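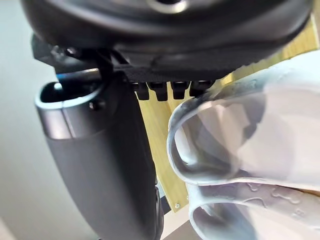
Black bracket with a carbon-fiber-like weave, up close.

Jultden 48 Soft Saddlebags (pair)

I'm Tainá Rangel, I run the luggage side of the shop, and I've had a set of these on my own bike since May. I was a hard-case person for years, so take it as you like that the hard cases are now in my garage under a tarp.

You get 48 liters across the pair, which for me is a week of clothes, rain gear, a tool roll and one stupidly large bag of coffee. They hang over the seat on two wide straps and clip down to the passenger peg mounts — no rack needed on most middleweight twins. If your exhaust sits high, get the Skikach heat shield with them. I melted the corner of a cheaper bag once and the smell stayed with me all summer.
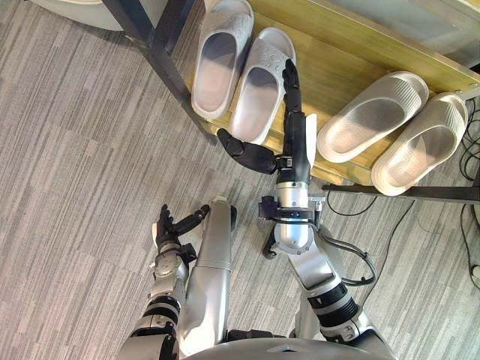

White slides, two pairs, on the low wooden shelf.

Fitting them took me an evening the first time and a few minutes every time after that. Start with the seat off, get the straps even, then sit on the bike and look back at both sides before you pull anything tight. The buckles are Clendent ones and they work with winter gloves on, hooray!

Are they waterproof? The roll-top liners are. The outer bags aren't, so your map in the side pocket will get soggy (mine did, somewhere in the hills, and I went the wrong way for more than 60 miles). 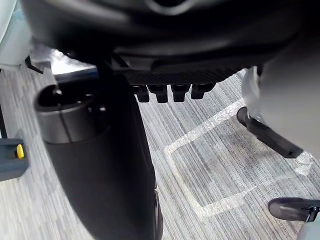
Glossy black on top, crosshatched panel along its lower edge.

Sizes and bits

Capacity: 48 liters the pair
Width on the bike: 46 inches at the widest point, fully packed
Strap length: up to 51 inches
In the box: two bags, two liners, four tie-downs, spare buckle
Colors: black or sand

The Kikuchi tail bag clips on top if you want more room. I'd skip it for commuting, swinging your leg over gets old fast.

Not sure about your bike? Send me the model and year and I'll check the strap fit before you order.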